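4.2 Changes to the kitchen shift

The Brunach site prepares 845 staff lunches a day. Before the arm was ordered, the eight kitchen workers tried out the planned tasks in Semwal, a simulator, and marked the steps they wanted to keep. Figure 3 shows the arm at the counter in one of these simulated runs, with a slender wooden object in the gripper.

Stirring and moving utensils went to the arm. Tasting, seasoning and the final check stayed with the staff. Workers gained some 30 minutes per shift, but most of it went to watching the machine and clearing its stops - work that was not in their job descriptions. Pay grades had not changed by November.

Figure 3. Simulated counter task in Semwal.

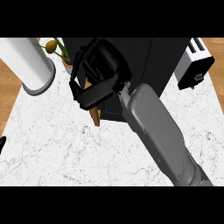 One worker replied that the stops bothered her less than the waiting, and that she would rather stir the pot herself than stand beside it.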